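발표 노트: 소규모 사무실의 중고 장비 구매와 폐기, 기록부터 시작하기

분류: 총무·자산관리 > 발표자료
인쇄하기 | 이메일로 보내기
공유 14 댓글 3

[시작 전]
마이크 확인. 슬라이드 넘김 버튼이 뒤로 가는 경우가 있으니 첫 장에서 한 번 눌러 볼 것. 유인물은 뒷자리부터 돌린다. 질문은 중간에 받아도 되지만 세금 관련 질문은 끝으로 미룬다.

[슬라이드 1] 인사와 범위
안녕하세요. 오늘은 사무실에서 쓰는 장비를 들여오고, 쓰고, 내보내는 과정의 기록을 다룹니다. 장비라고 하면 서버나 복합기를 떠올리시는데 의자, 책상, 화이트보드, 탕비실 냉장고도 포함됩니다. 구매 협상법이나 제품 추천은 하지 않습니다. 대장을 어떻게 만들고 누가 언제 고치는지가 오늘 내용입니다.
저는 Movton에서 총무 업무를 맡고 있습니다. 직원 수에 비해 물건이 많은 회사입니다. 사무실을 한 번 옮기면서 대장을 처음부터 다시 만들었고, 그때 정리한 내용을 가지고 왔습니다.

[슬라이드 2] 이사 전의 상태
이사 전 대장에는 2576개 항목이 있었습니다. 그중에는 이미 버린 물건도 있고, 한 물건이 이름만 다르게 두 번 적힌 것도 있었습니다. "모니터(대)"와 "모니터 큰 것"이 따로 있었습니다. 창고 선반에는 대장에 없는 물건이 쌓여 있었고요.
문제가 드러난 것은 이사 견적을 받을 때였습니다. Gethin이라는 운송업체에 목록을 보냈는데, 방문 견적을 나온 담당자가 목록과 현장이 다르다고 했습니다. 견적을 다시 받느라 일정이 밀렸습니다.
(여기서 예전 대장 화면을 잠깐 보여 주고 넘어간다. 오래 머물지 말 것.)

[슬라이드 3] 항목을 줄이는 기준
모든 물건을 적으려고 하면 대장이 오래 못 갑니다. 저희는 다음에 해당하는 것만 적습니다.
- 회사 돈으로 사서 감가상각을 하는 것
- 다른 곳에서 빌려 온 것
- 데이터가 들어 있는 것
- 없어지면 업무가 멈추는 것
멀티탭, 마우스, 스테이플러는 뺐습니다. 소모품은 주문서만 보관합니다. 빌려 온 물건은 금액이 작아도 꼭 적습니다. Stendis에서 임차한 파티션을 저희 것으로 알고 처분할 뻔한 적이 있습니다.
기준을 정할 때 부서마다 의견이 달랐습니다. 영업 쪽은 전시용 배너까지 넣자고 했고 회계 쪽은 금액 기준 하나만 쓰자고 했습니다. 결국 위의 네 줄로 합의하고 배너는 영업 쪽에서 따로 관리합니다.

[슬라이드 4] 칸은 적게
대장의 칸은 이름, 관리번호, 위치, 담당 부서, 들여온 달, 상태입니다. 가격은 회계 장부에 있으니 대장에 또 적지 않습니다. 같은 숫자를 두 곳에 적으면 언젠가 달라집니다.
위치 칸은 방 이름까지만 씁니다. 처음에는 책상 번호까지 적었는데 자리 배치가 바뀔 때마다 고쳐야 해서 포기했습니다.
상태 칸에는 사용 중, 보관, 수리, 처분 예정, 이 네 가지 말만 씁니다. 예전에는 "좀 느림", "아마 고장" 같은 말이 있었는데 검색이 안 됩니다. 덧붙일 말이 있으면 비고에 씁니다.

[슬라이드 5] 관리번호 스티커
번호에는 뜻을 넣지 않는 편이 편합니다. 부서 약자를 넣었더니 조직 개편 뒤에 전부 틀린 번호가 됐습니다. 지금은 일련번호만 씁니다. 한번 쓴 번호는 물건을 버려도 다시 쓰지 않습니다.
스티커 붙이는 자리도 정해 두십시오. 의자는 좌판 밑, 책상은 오른쪽 다리 안쪽, 전자제품은 뒷면입니다. 처음에 200장을 인쇄해서 써 보고, 접착력이 괜찮은지 확인한 다음 나머지를 주문했습니다. 의자 밑에 붙인 것은 잘 떨어져서 코팅된 종류로 바꿨습니다.
(질문이 자주 나오는 부분. QR코드를 쓰느냐고 물으면: 써 봤지만 스캔하는 사람이 적어서 숫자를 크게 인쇄하는 쪽으로 돌아왔다고 답한다.)

[슬라이드 6] 중고로 들여올 때
중고 가구와 중고 전자제품은 확인할 것이 다릅니다. 가구는 치수와 운반 경로가 먼저입니다. 엘리베이터 문 폭을 재지 않고 회의 테이블을 샀다가 상판을 분리해서 계단으로 올렸습니다. 운임이 테이블값을 넘었습니다.
전자제품은 판매처에 내부 점검 여부를 묻고, 부품을 교체했다면 내역을 문서로 받습니다. 컴퓨터 본체라면 메인보드 모델명까지 받아 두면 나중에 수리를 맡길 때 편합니다. 거래명세서와 보증 조건은 관리번호를 파일 이름으로 해서 저장합니다. 판매처 이름으로 저장하면 찾을 때 다들 헤맵니다.
보증 기간은 받은 날부터인지 결제한 날부터인지 확인하십시오. 저희는 이 차이 때문에 수리비를 낸 적이 있습니다.
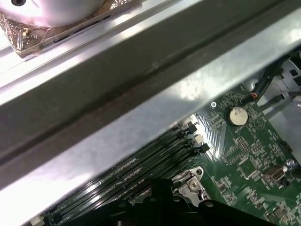
[슬라이드 7] 내보낼 때
처분은 신청, 확인, 반출 순서로 합니다. 신청은 담당 부서가 하고 확인은 총무가 합니다. 빌린 물건인지, 회계상 남은 금액이 있는지, 데이터가 들어 있는지를 봅니다.
데이터가 있는 장비는 저장장치 삭제 확인서를 받기 전까지 보관 상태로 둡니다. 복합기에도 저장장치가 들어 있는 기종이 있으니 반납 전에 임대 회사에 물어보십시오.
가구는 상태가 좋으면 사내에 먼저 공지합니다. 월요일에 공지를 올리고 그 주 안에 신청이 없으면 매각이나 폐기로 넘깁니다. 직원에게 넘길 때도 인수증을 씁니다. 무상이라도 씁니다.
폐기물 신고가 필요한 품목은 지역마다 수거 방법이 다릅니다. 유인물 뒷장에 저희 쪽 절차를 적어 두었는데, 그대로 쓰지 마시고 관할 구청에 확인하시기 바랍니다.

[슬라이드 8] 실사는 작게 자주
1년에 한 번 전부 세는 방식은 저희에게 맞지 않았습니다. 12월에 바쁜데 실사까지 겹치니 대충 체크하게 됩니다. 지금은 매달 방 2곳씩만 봅니다. 오후 4시쯤, 회의가 적은 시간에 합니다.
실사할 때는 대장을 들고 물건을 찾지 말고, 물건의 번호를 먼저 읽고 대장에서 찾습니다. 그래야 대장에 없는 물건이 나옵니다. 못 찾은 항목은 바로 지우지 않습니다. 3개월 동안 "위치 미확인"이라고 비고에 적어 두고 그 뒤에 처리합니다. 탕비실로 옮겨 간 의자는 대부분 그 사이에 나옵니다.

[슬라이드 9] 프로그램을 쓸 것인가
Gredix라는 자산관리 프로그램을 시험 기간 동안 써 봤습니다. 반출 승인 기능은 편했습니다. 그런데 입력 화면이 길어서 부서 담당자들이 나중에 한꺼번에 입력하겠다며 미뤘고, 결국 스프레드시트로 돌아왔습니다. 장비가 여러 지점을 오가는 회사라면 판단이 다를 수 있습니다.
스프레드시트를 쓸 경우 편집 권한은 좁게, 보기 권한은 넓게 주십시오. 행을 지우지 말고 처분 탭으로 옮기십시오. 누군가 정렬을 잘못해서 위치와 이름이 어긋난 적이 있어서 매주 사본을 따로 저장합니다.

[슬라이드 10] 다음 주에 해 볼 일
방 하나만 고르십시오. 창고는 마지막에 하시고 회의실부터 하시면 됩니다. 물건 이름을 적고, 번호를 붙이고, 빌린 것이 있는지 확인합니다. 하다 보면 기준에서 애매한 물건이 나옵니다. 애매한 물건 목록을 따로 만들어 두었다가 부서 회의에서 한 번에 정합니다.

[질의응답 메모]
- 개인 물품은? 대장에 적지 않는다. 개인 의자나 모니터에는 본인 이름표를 붙이게 한다.
- 재택근무 장비는? 위치 칸에 "외부"라고만 쓰고 인수증으로 관리한다. 집 주소는 적지 않는다.
- 사은품으로 받은 장비는? 위의 네 가지 기준에 걸리면 적는다. 들여온 달을 모르면 빈칸으로 둔다.
- 세금 처리는? 회계 담당자나 세무사에게 확인하시라고 안내한다. 개별 사례에는 답하지 않는다.

유인물이 모자라면 행사 안내 데스크에 남은 것이 있다고 말하고 마친다.

태그: 자산대장, 비품관리, 사무실 이전, 중고장비
인쇄하기 | 이메일로 보내기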